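4.3 Dropped pins and the snagging fault

We had expected, when we drew up the laundry task, that the cloth would give us most of our trouble, and for the first weeks of May it did. Garments folded over on themselves, slid out of the fingers and generally behaved as garments do. The fault that cost us the most time, however, came from the clothespins and the hangers, and we think it deserves a section of its own, partly because other groups working with two arms over a shared table may well run into it too.

The cell, which we call Piltby, has one arm on each side of the front rail. The left arm handles the tray of clothes and the bin of pins, and the right arm does the work up at the rack (Figure 6).
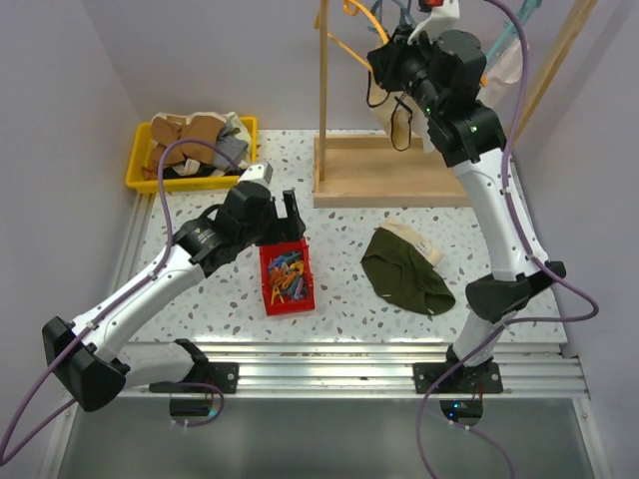

Figure 6a. The Piltby cell during a hanging task, with the left gripper over the pin bin and the right gripper raised at the drying rack.

Of the 600 episodes we logged with the Netness controller, 153 ended in a stop of one kind or another, and 80 of those stops were of the type we came to call a snag. In a snag, the right gripper closes on a pin or a piece of cloth, and one finger also catches the hanger next to it. The arm then begins its retreat, the hanger comes along, and the load on the wrist climbs until the controller gives up. It is a rather undramatic failure to watch – a small tug, a sway of the hangers, and then everything holds still – but it left us with bent hangers and, on two occasions, a rack that had to be set upright again.

The crowding at the top of the rack is the heart of the matter. Several hangers share the same small space, and the gripper has to work among them.

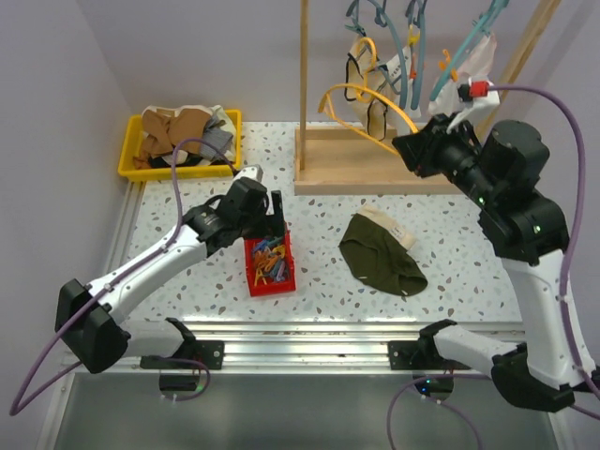

Figure 6b. The right gripper holding a white garment at the rack, close to the hangers and a small red clip.

Our first thought was that the force limit was simply set too high. Aníbal Veloso lowered it in stages over several days, with a good deal of patience, and the bent hangers did become fewer. Unfortunately the arm also began to stop during perfectly good placements, where the spring of the pin pushed back against the fingers as it should. We had traded one kind of stop for another, and we went back to the logs in a humbler mood.

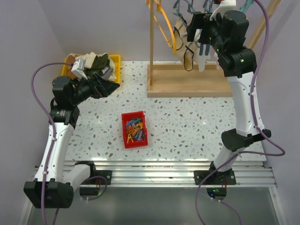 What the logs showed, once we had lined up the joint loads with the video, was that most snags began well before the retreat. The load in the wrist crept upward while the gripper was still closing, and the old monitor ignored this because it only started watching once the fingers had settled. The same blind spot worried us from a safety point of view. A person reaching in to straighten the rack could have been caught by an arm that was already under strain and about to let go – and we changed our rules at once, so that motor power is cut before anyone puts a hand inside the cell.

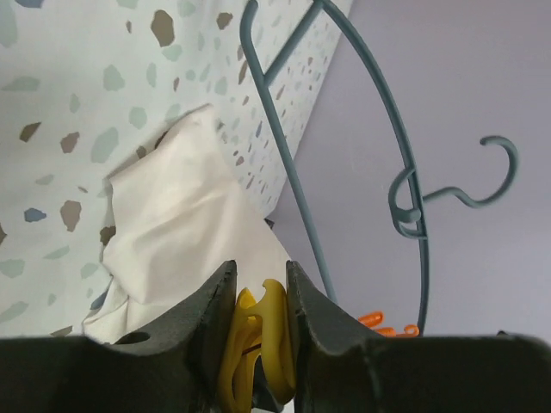 The wrist camera was of some help as well, though less than we had hoped. A hanger wire is thin, it often passes behind a finger, and our Pavgate detector was trained mainly on cloth and pins. We therefore use the camera only to choose the direction of approach, and we leave the snag check to the joint loads, following the slope test described by Seneviratne. If the load rises too early, the fingers open, the arm backs off along the path it came in on, and the placement is tried again, up to 2 times, before the operator is called.

The retry does have a cost, and we would like to be open about it. Opening the fingers early sometimes drops the pin, and a dropped pin can land on the table or on the base of the rack, where the left arm has no routine for picking it up. For now the operator clears it by hand, with the power off, and the episode is marked as assisted in the tables of Section 5.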